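Setting white balance by hand under mixed indoor light
Posted 11/06/2012 by Gayan Roy
Filed under: Color, Lighting

Automatic white balance looks for a neutral average across the whole picture. It does this badly when a room has a window on one side and tungsten bulbs on the other, and worse when most of the subject is cream, beige or pale wood. This page covers the manual method. It applies to any camera that can store a custom white reference and save raw files.

What you need
A gray card, matte, at least postcard size. The Sikder card and the Enness card both work. Printer paper does not, as most of it contains brighteners that push the reading toward blue.
A tripod or clamp.
Raw software with a neutral picker.

Step 1. Choose one light source
Decide which source is going to be treated as neutral. Turn the others off where possible. If a window cannot be blocked, turn off the bulbs and work by daylight. If the bulbs must stay on, close the blinds. Two sources of different color cannot both be corrected with a single setting.

Step 2. Place the card
Put the card where the subject will be, facing halfway between the lens and the main light. Fill at least the center third of the view with it. Check for glare by tilting the card slowly; the reading should not change much over small angles.

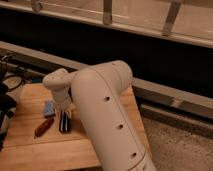 Pale molded surfaces are where errors show first. A white part under a warm bulb records as yellow, and the usual reaction is to pull the temperature slider until it looks white, which turns the shadows blue. The housing on the arm shows the problem well: it is a cream white, but warm light gives it a beige tone, a little darker down the right flank. Picking neutral from a surface like that removes the cream along with the cast. Pick from the card only, then leave the slider alone.

Step 3. Store the reference
Expose so the card falls in the middle of the histogram. Take one shot. Open the custom white balance menu, select that shot, and confirm. On older bodies the camera must also be switched to the custom preset afterward; storing the reference does not select it.

Step 4. Lock exposure
Use manual exposure for the rest of the set. A shift in exposure does not change the white balance, but it makes two shots hard to compare by eye.

Step 5. Shoot the card again at the end
Bulbs drift as they warm up and daylight changes with cloud. If the first and last card readings differ by more than 212 K, split the set at the point where the change becomes visible and correct each part separately.

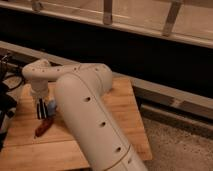
Off-white casing over a light wooden table. Neither is a safe target for the neutral picker.

Step 6. Correct in software
Open the card shot, click the neutral picker on the card, and copy the setting to the other files. Do not copy sharpening or contrast at the same time.

Troubleshooting
Green cast remains: a fluorescent tube was left on. Adjust tint, not temperature.
Picker gives a different value on each click: sample size is too small. Set it to 5 x 5 pixels or larger.

Corrections
The February version of this page gave the wrong menu order in step 3. Thanks to Armelle Lecomte for the report.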